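The Gosling snag is what my corner of the robotics world calls a lift gone wrong: you grab one basket and a second one comes up with it, hooked on by a stray loop. I first wrote it up in 2015 and I still love it!

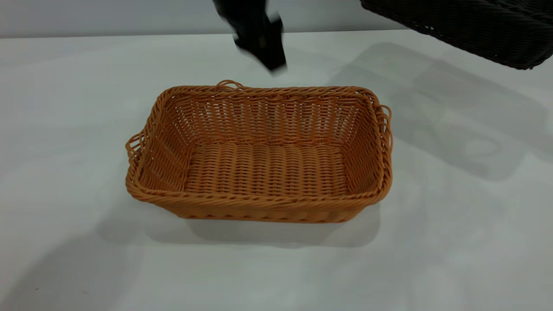 This page was last changed on 7 December 2022.

At Holard we logged 222 snags in 300 lifts one June (ouch). The arm's force limit never tripped, so the fault went down as a clean pick every time.

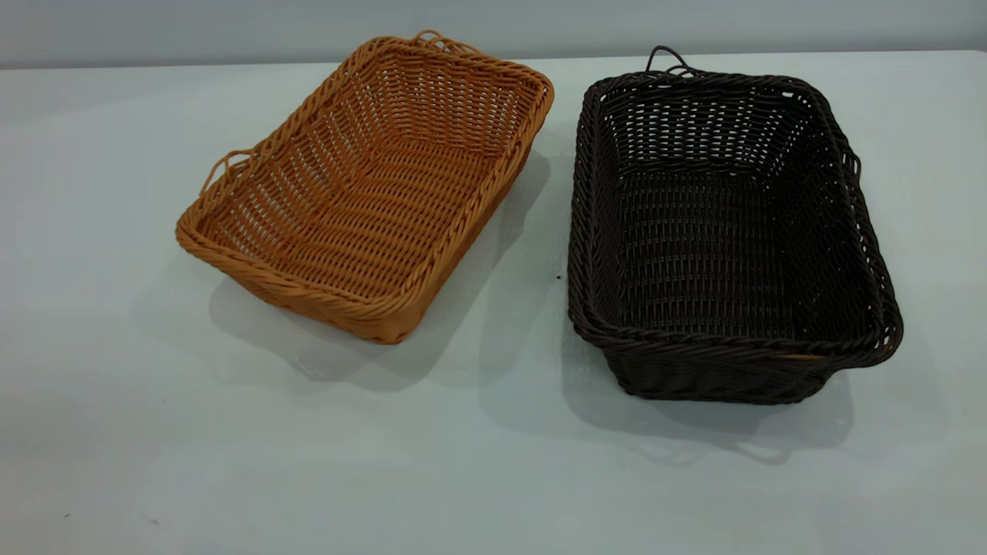
Tan and dark brown baskets, side by side.

Handle loops are the usual suspects, and nesting makes it worse. Keep your hands out until the arm has stopped, please, even if the baskets look stuck!

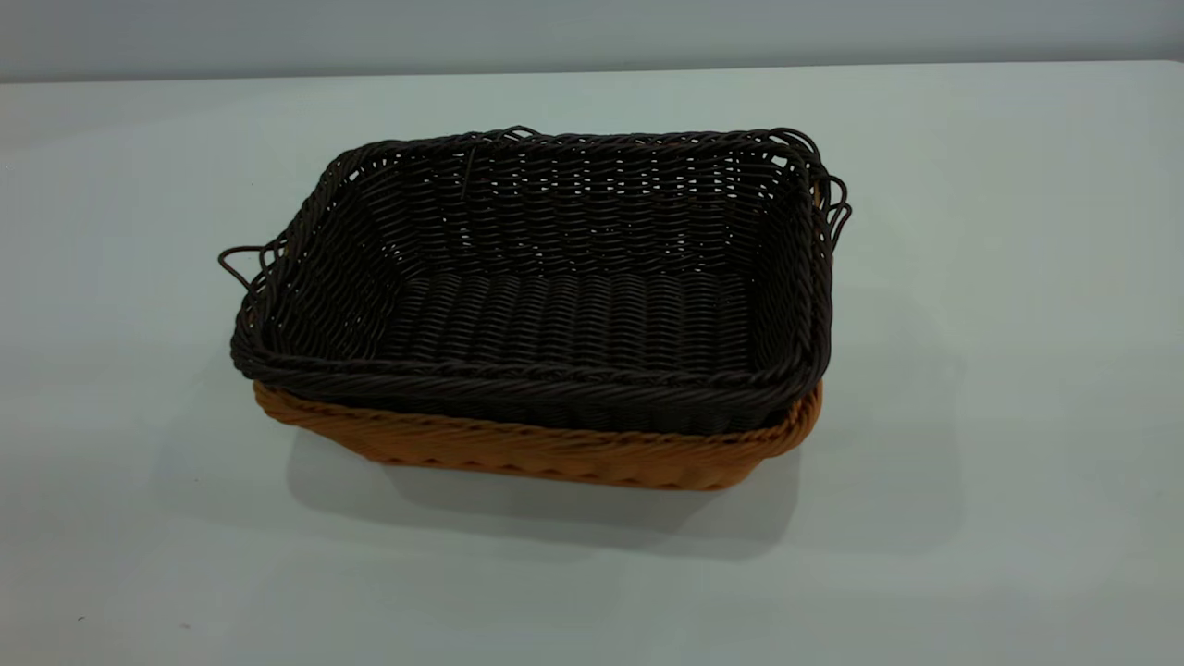

Buppha Saengthong wrote in to say that lowering the force limit only gave her false stops, and that a slower first inch of lift worked better.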